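We've rewritten the house rules for hand-held gripper work at Hesmont. The old sheet was 27 lines long and most people had stopped reading it. I'll put the main points in this thread.

First rule: one person wears the grippers and one person watches. The watcher doesn't answer messages or fetch things. If the watcher has to leave, the grippers come off.

Status lights get checked before every take and again after it. Both hands. We lost 300 takes in one go because one side had dropped out and no one looked down. That was an expensive morning.

Clear the work surface before you start. If something isn't on the task card, it goes in the tray. Mahnaz Moradi argued for leaving some everyday clutter in, and she had a point, so clutter is now allowed when the card says so. Write down what it was.

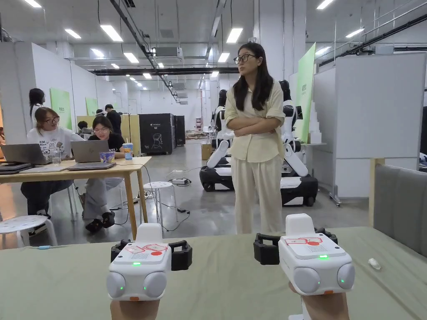

Cables are the part I get dull about. Nothing trailing across a walkway, and no adapter left where someone could step on it. Coil it and put it under a table or against a wall. This applies to visitors' laptops too.

Mobile robots stay parked with the drive off while anyone is wearing grippers within reach of them. You can't hit a stop button quickly with both hands full. The watcher can, so the watcher should know where it is.

People in view: ask them first. We keep a signed sheet for each day. If someone says no, move the table or wait. Please don't rely on blurring them later - we tried that on the Curum set and it took longer than the recording had.

Naming. Date, station, task number, take number, in that order. Valtteri Riihimäki went through 2,331 files last month and 377 of them had the station missing. He has asked me to mention this. He has asked me twice.

Breaks: ten minutes in every hour, hands out of the grippers. Wrists go before you notice. Swap with your watcher if you're both trained.

Bad takes are kept and marked as bad. Don't delete them at the station. Whoever does the review decides, and they need to see what went wrong.

The full sheet is two pages now and it's pinned up at each station. We'll look at it again in September. If you run a similar setup and have a rule we've missed, reply and I'll pass it on.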